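Visit report: Zekex demonstration collection site, January

The visit was arranged to look at one problem. Zekex runs a collection floor where operators record household tasks with hand-held grippers, and the recordings are used to train the arm controllers that Wundovus installs in its test kitchens. In the fall, one of those arms closed on a shelf upright during a routine placing task and kept pushing until the joint limit tripped. The shelf moved, the arm stopped, and no one was within reach. Wundovus traced the behavior to the training data and asked to see how the data was made. I went along as the outside reviewer for the arm's safety file.

We arrived at 9 a.m. and were given a short briefing in a side office. The floor itself is on the ground level. It is laid out as a set of loosely furnished areas, and the furniture is moved between sessions so that the recordings do not all share one arrangement. Visitors sign for a floor plan and are asked to stay off the marked lines while someone is recording.

The fault was explained to us as follows. Each gripper carries a printed marker. The position of the marker in the head camera's view is used as a check on the position the gripper calculates for itself. When the two disagree by more than a set amount, the recording is supposed to be rejected. The limit was set at 17 millimeters. In the batch in question the software compared the left gripper with its own marker correctly, but it compared the right gripper with a stored value from the start of the session. As the right gripper drifted, nothing was flagged.

The batch held 570 recordings. On review, 70 of them had a right-hand error over the limit, and the worst was 80 millimeters. All of the bad ones came from the second half of a session. The arm had learned from these that the edge of a shelf was farther to the right than it was, and that contact before the expected point should be pushed through.

We then watched a session from the side of the floor. The task was to pick up a cushion, carry it to a shelf, put it down, and return it. 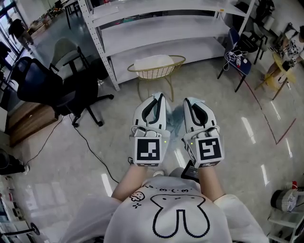 The operator is asked to hold still at the start and end of every recording, with both markers facing up toward the camera. The end hold was added after the fault. It gives a second fixed comparison, and a drift that builds up during the task will show as a difference between the two. The hold lasts two seconds. In the session we watched, one recording was rejected at the end hold and repeated. The operator was told by a tone in the earpiece and did not have to look at a screen.

I asked what happens when a marker is hidden during the task itself, for example when the hand goes deep into a shelf. The answer was that the check is suspended and the recording is tagged with the length of the gap. There is no upper limit on the gap at present. I consider this an open point. A long gap is exactly where drift would go unseen, and the end hold will only show that it happened, with no indication of when.

Walking surfaces were the second item on my list. Cables on the floor are a trip hazard for anyone whose hands are both occupied, and an operator who stumbles cannot easily let go of the grippers to catch a fall. Site rules call for a floor check before each session. I was shown the check sheet, which has a line for furniture and a line for lighting but none for cables. This was noted and will be added.

After lunch we went through the repair with the people from Iketov, who maintain the tracking software. The correction is small. The stored value is now refreshed on every camera reading, and a recording with no valid reading in the first second is discarded. What took longer was the test. The old test set contained no case where only one hand drifted, so the faulty version passed it every time. Six such cases have been added, three for each hand. We ran the old and new versions against them, and the old version failed the three right-hand cases as expected.

Kovačević, who supply the arm, have separately lowered the contact force limit for placing tasks. The change does not depend on the data being clean and should stay in place whatever happens upstream.

Open points at close of visit:

Upper limit for marker gaps, to be proposed by Zekex.

Cable line on the floor check sheet.

Written confirmation that the 70 recordings have been removed from every copy of the batch, including the one held by Wundovus.

Retest of the arm on the original shelf, with the force log attached to the safety file.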